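Robot Club Gallery: Spring Table Work
Clornance Technical High School, Team 2116

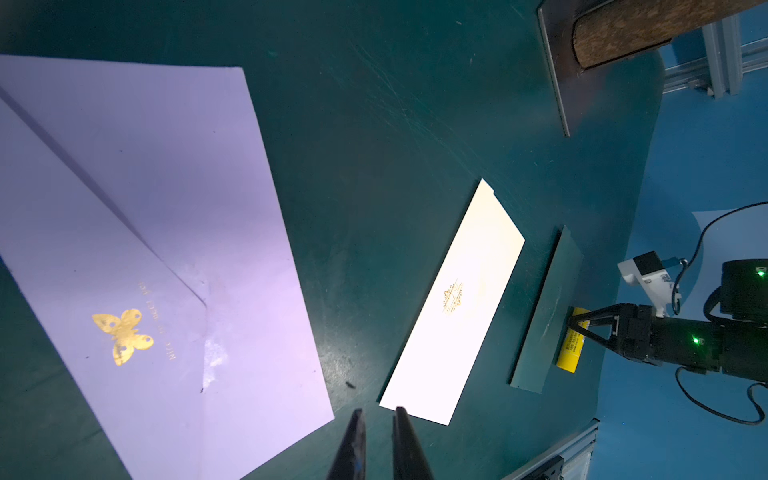
Wrist view over the teal table. The near gripper is open just below the white card, and the other gripper has the battery.

Another voice came in under the first posting of this page, signed only Rundine: you should put up how many tries each job gets before you call it learned. Our club stopped at 40 and the arms still dropped flat things. We went to 100 and changed the order every time, and that helped more than slowing them down did.

We get asked that a lot. We record 100 tries for each job on the list, and a job stays on the list until the write-up is done. The goal for the year is 500 recorded tries across all jobs. Whoever drives also fills in the log sheet, including the bad ones.

About the project

The club meets after school in the Katasmont wing, second floor. This year we are working on two arms sharing one table. One arm handles flat items like cards and envelopes, and the other handles small solid items. Halfway through the year they trade, so both halves of the club get to work on both problems.

Flat items are the harder half. A card lies tight against the table and the fingers have to come in low without pushing it away. We tried three ways of doing it in January – straight down, from the short end, and from the long side. The notes for all three are in the club binder.

Batteries are easier to pick up but harder to put down standing. The log sheet has a separate column for that.

How we run a session

Drivers work in pairs and switch after 40 minutes. One person drives and the other watches the table and calls stop. New members watch two full sessions before they drive. Long sleeves get rolled up and bags stay by the door.

Acharya Cup

The Acharya Cup is in May. The sorting event uses a mix of flat and solid items, and teams don't see the list until check-in at 8:30 a.m. We are entering one team in sorting and one in the open build. Sign-up for both is on the sheet outside the shop – put your grade next to your name, and get the travel form in before spring break.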